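Blog Kitchen Money Archive Contact

Notes > Kitchen > Counter space

20 Oct 2019
by Ashley Blackburn

I have now read 18 articles on how to clear a kitchen counter, and every one of them ends with buying something. The latest wants me to get the Stemard, a stacking rack that promises to "give you back your counter." It would sit on the counter. I have questions.

My own view is that toasters are the trouble. A slot toaster and a toaster oven do nearly the same job, and people who own both (me, since March) will defend the pair forever. Then the canisters creep in along the backsplash, and the cereal follows.
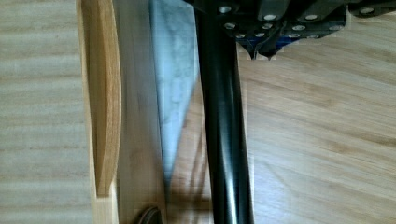
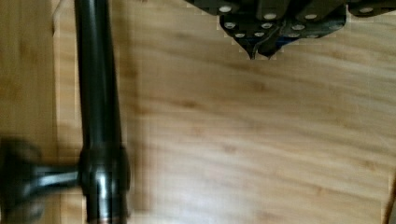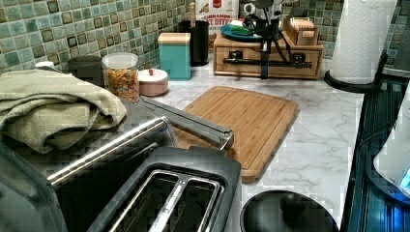
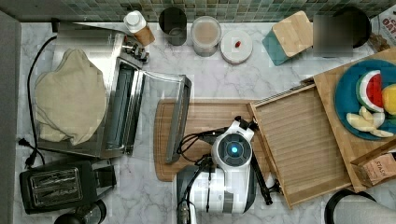
The usual advice is to keep out only what you use every day. Fine, but I've never met anyone who applies that to a canister they think is pretty. A lid you like the look of buys a thing years of counter space. Tea gets the same free pass.

I did try the Zulia method, where you put everything away for 17 days and bring back what you miss. I lasted 2. I wanted toast, and crouching in front of a low cabinet for a toaster gets old fast — especially before coffee.

So I'm not buying the rack. I may move the cutting board, or I may leave it alone and see if I still care by next week.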